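Why Does a Door Have a Frame Inside It?

Go and look at the nearest cupboard. Go on, I'll wait. There's a fair chance the door has a sort of picture frame around the edge and a flat bit in the middle, as if somebody had meant to hang a painting there and then lost interest.

Grown-ups walk past doors like this every day of their lives and never ask why. You are smarter than that, so let's find out.

The trouble with wood

Wood used to be a tree, and trees are thirsty. Inside every board are tiny tubes that once carried water up to the leaves. The tree stopped needing them when it became a board, but the wood never got over the habit. When the air is damp, wood soaks some of that damp up and gets fatter. When the air is dry, the water leaves and the wood shrinks.

Here is the odd part. A board hardly gets any longer. Nearly all the swelling goes sideways, across the lines you can see in the wood, which are called the grain. So a wide plank gets wider and a long plank stays just as long as it was.

Now suppose you are a carpenter, a long time ago, and you make a door by gluing wide planks side by side. You go home very pleased with yourself. Then the rainy season comes, the door swells up, and the person who paid you can't get at their cheese. A dry winter follows, the door shrinks, and it splits down the middle. The cheese is now easy to get at, but the customer is still cross.

The clever bit

The answer was to stop fighting the wood and give it some room. Carpenters made a frame out of narrow strips. Narrow strips swell too, but only a little, because there isn't much of them to swell. Along the inside of the frame they cut a groove, like the slot in a toaster but much thinner. Then they slid a wide, thin board into the groove and – this is the important part – they didn't glue it.

The wide board is called the panel. It sits in its groove and gets fatter and thinner as much as it likes, hidden away at the edges, and the frame stays nearly the same size all year. The upright strips of the frame are called stiles and the ones going across are called rails. You now know more than most people who own a door.

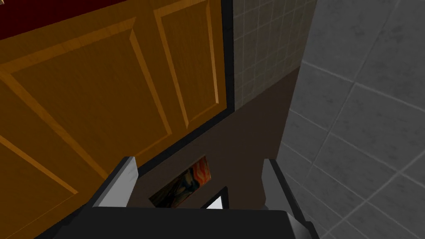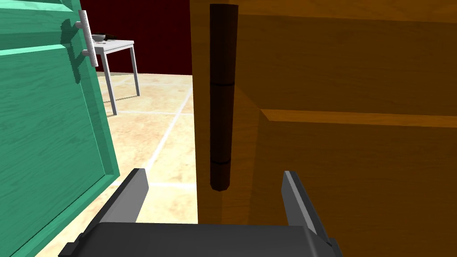
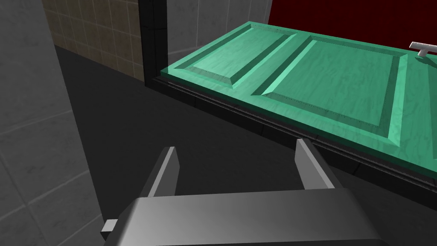
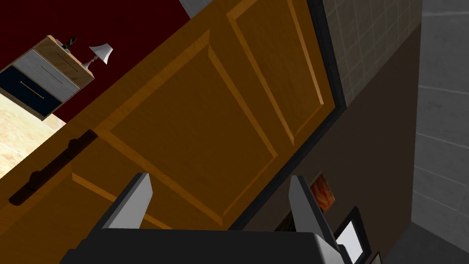

Paneled doors, drawn by a computer.

But why the slopes?

A panel needs to be thick in the middle, so you can't put your elbow through it, and thin at the edges, so it fits in the groove. Carpenters solved this by shaving the edges down into a slope. A slope like that is called a bevel. Light catches on it, shadows gather beside it, and people decided it looked rather grand. A panel with a raised middle is called, with very little imagination, a raised panel.

These days lots of doors are made from wood dust and glue squashed into flat sheets. Sheets like that don't shift about nearly as much as a real plank, so the frame has less work to do. Factories go on making the pattern anyway. Some doors have the whole thing pressed or carved into one single piece, with no groove and nothing sliding in it. It is a bit like wearing glasses with no glass in them.

Try it yourself

You will need two strips of thin cardboard, a kitchen sponge that has dried out hard, a pencil and some water.

Lay the dry sponge on one strip and draw around it. Dunk the sponge, squeeze it gently, and lay it on the other strip. Draw around it again and compare your two outlines. The wet one should be bigger. A sponge isn't wood and it swells in every direction, but it swells while you watch, and a plank could keep you waiting until October.

Be a door detective

Find a wooden door with a panel and look closely at the place where the panel meets the frame. If the door was painted in damp weather and the air has dried out since, you may spot a thin stripe of bare wood along the edge. That stripe was tucked inside the groove when the brush went by. Thérèse Dufour, who paints doors for a living, colors the edges of her panels before they go into the frame, so that nobody's children can catch her out.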